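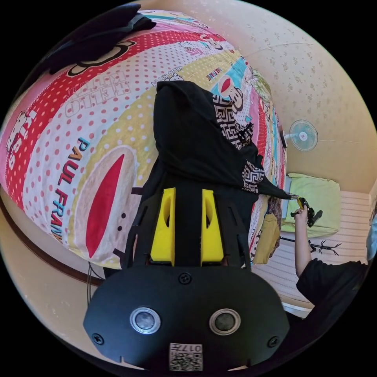 One of our reviewers at the Stungate workshop asked, quite fairly, why we didn't just sit people down at a remote-control rig and have them drive the real arms, as we'd done for the Wallin data. My short answer was that clothes are horrible to handle through a joystick. The longer one takes up the rest of this section.

### 3.2 Collecting the garment demonstrations

Figure 3. Garment work with the Pernen hand-held grippers. A black garment lies along the bed, with a second gripper held near the foot of it.

I started out a fan of remote control, I should say. You get the robot's own joint readings for free, and nothing needs translating afterwards. But when we tried it on jackets and coats, our demonstrators kept stopping to work out where the cloth had gone (me included!), and those pauses ended up in the training data. With a gripper in the hand they simply got on with it, and the movements came out looking much more like ordinary folding.

We collected 2,692 demonstrations this way, in nine homes, all on beds and all with whatever bedding was already on them. I was keen on that last bit. Our earlier Sendden policy had learned on a plain grey table and went to pieces on anything with a pattern, so for this round I asked everyone to leave their duvets alone.

After throwing out runs where tracking dropped, we kept nearly 2,000. Most of the losses came from quick flicks of the wrist, the sort you make when shaking out a sleeve, and I still don't have a good fix for those. Slowing people down helped the tracking but made the folds worse, so we let them work at their own speed and put up with the waste. Section 3.3 covers how the remaining runs were trimmed and matched to the arm's reach.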